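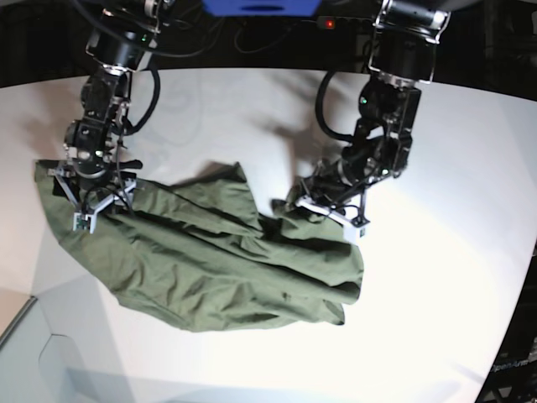 Two-arm garment handling, olive-green cloth, front view.

Meng Garments: teleoperated T-shirt flattening

Meng is a set of demonstrations for learning to spread and fold clothing with two arms. An operator drives both arms by remote control, one hand per arm, and the joint positions, gripper commands and video are saved together. Version 4 holds 400 episodes recorded at Fletero in November.

Contents

Each episode folder has one video, one table of joint readings and a short notes file. "Left" and "right" always mean the robot's own side, so in the front view they are swapped.

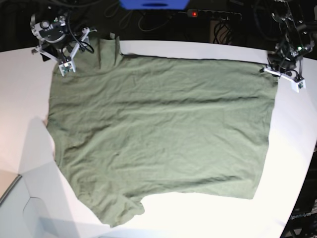
Episodes are split into grasp, spread, fold and release, and the labels were set by hand by Yaqin Yin and Zihan Han. Spread was the hardest to agree on. We settled on judging the top edge only: when both grippers have the upper corners and that edge runs fairly straight between them, the label is spread, even if the fabric lower down is still wrinkled and a lobe hangs out at the bottom left. Hem shape is not labeled.

Known issues

- Wrinkle depth is hard to read where the white tabletop is overexposed. Train with brightness changes if you can.
- 13 episodes have a dropped gripper reading in the first second. They are listed in skip.txt.
- One gripper may be on the cloth while the other is on bare table. Do not assume both are holding.

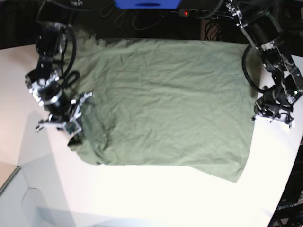 Contact

Write to Wanting Jiang about the labels -- for the recording software, Shuzhen Lu.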